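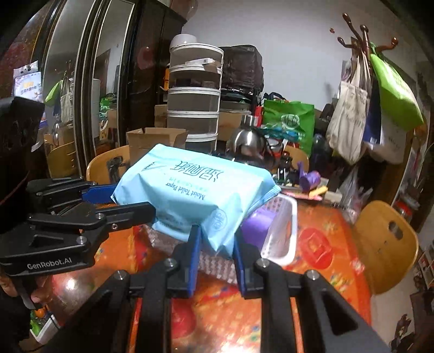 Week four is the money week, and I know a few of you signed up for this course hoping to skip it. Sorry! You have a paper budget for your handling cell, it has to survive a meeting with somebody who has never touched a gripper, and the way we get there is by starting from the work and letting the shopping list come second. So start with the object. A soft pack of moist toilet paper is a wonderful thing to budget around, because it punishes lazy assumptions: the film creases, the bottom pulls into a point when it's held up, and the crimped seal sticks out at one end like a little fin. Two hand-held grippers on one pack, one coming up from underneath and one in from the left, is already a budget decision. You've doubled your tools, your pads, your spares and your hands before anyone has mentioned an arm.

What I want from you this week is a one-page plan with four blocks on it. I'll go through them in the order I fill them in myself, which is a bit backwards from the order on the form.

Block A: the work

Write down what gets picked up, where it sits, and what it gets put into. Plain words, please. "Consumer goods" is useless to me. "Soft packs, film wrapped, lifted off a table" is something I can price. If your plan covers more than one kind of item, list the most annoying one first, since it will pick your fingers and pads for you.

Then say something about the place. Last year a pair of students planned everything for a bare bench with gray walls, and then their host site turned out to be a crowded family table with a shiny printed cloth. Patterned, glossy tablecloths bounce light right back at a camera, and if your setup depends on one you need to know that in the planning stage (a diffuser is cheap, a week of unusable recordings isn't). Walk over there, look at the light at the time of day you'll really be working, and write two lines about it.

Block B: the tools

Here's where everybody wants to begin, and I get it, it's the fun part. For the class exercise we're using two made-to-order quotes, one from Borkley and one from Gouveia. Both are in the course folder. The Borkley quote is for a pair of hand-held grippers at 1,697 dollars, shipping and one set of pads included. Gouveia quotes per unit, sells the pads separately, and leaves shipping to be confirmed, so you'll need to do some digging before the two can sit side by side in a table.

Please don't just compare the bottom lines. Go through both quotes and mark each of these as in, out, or can't tell:

Finger pads, and how many
Screws and pivots as spare parts, or only as a whole replacement finger
Cables and mounts
Software updates, and for how long
Return shipping if a unit arrives dead

My own "can't tell" pile is usually bigger than the other two put together. That's fine! Every "can't tell" becomes a question in an email, and the email costs you ten minutes.

A word on buying two. If the job needs both hands, buy the pair, obviously. But then ask yourself what happens on the day one of them is in the mail for repair. Bernardo Teixeira, who taught this unit before me, used to insist on a third unit in every two-handed plan, and I used to argue with him about it. I still think it depends on how many days you can stand to lose. Put your number of days in the plan and defend it.

Block C: the stuff that gets used up

Students forget this block more than any other. Pads wear. Packs get squeezed and folded until they don't look like anything you'd find on a shelf, and then you need fresh ones. Set aside a line for test goods and buy them from an ordinary store, in the ordinary packaging, because that's what the finished thing will have to cope with.

For the class exercise, use these:

Test goods: 300 dollars for the whole project
Pad sets: 12 sets, price from whichever quote you're using
Storage bins and baskets: your own estimate, with a link to where you found the price

Don't round the bins down to zero because you have some at home. Somebody will want theirs back.

Block D: time

Hours are a cost. If a person is holding a gripper, that person is in your budget, and so is whoever resets the table between takes. The exercise assumes 51 hours of hands-on work in total. Split it however you like between doing, resetting and checking, but show me the split. If your checking line comes out at nothing I'm going to hand the page back.

Abla Saliba is coming in for the second half of the session to talk about how she planned the purchase at Plomero. They ran the whole thing through a purchasing office with its own forms, and her advice on lead times is a lot better than mine. She's also bringing her original estimate next to what she really spent, and she's fine with questions about the gap, so have some ready. One thing I'd love somebody to ask her is when she stopped taking new quotes.

About the spreadsheet

Use the Bidero template from the course folder. It's ugly, I know, but the totals work and everyone's pages will line up when we swap them. The yellow cells are yours. Leave the gray ones alone, they feed the summary tab. If you find a broken formula, tell me before you fix it so I can change the master copy too.

Two small things that came up in office hours. Yes, you may put in a contingency line, and please give it a line of its own so I can find it. And no, you don't have to choose the cheaper quote. Choose one, write three or four sentences on why, and mention the strongest point in favor of the one you turned down.

For next time

Bring your one-page plan on paper, two copies, one for you and one to swap. Read both quotes all the way through, including the terms at the back. Gouveia's payment terms are on the last page in very small type and they change the cash flow quite a bit if your funding doesn't arrive until December.

We start at 9:30, and the swap is first.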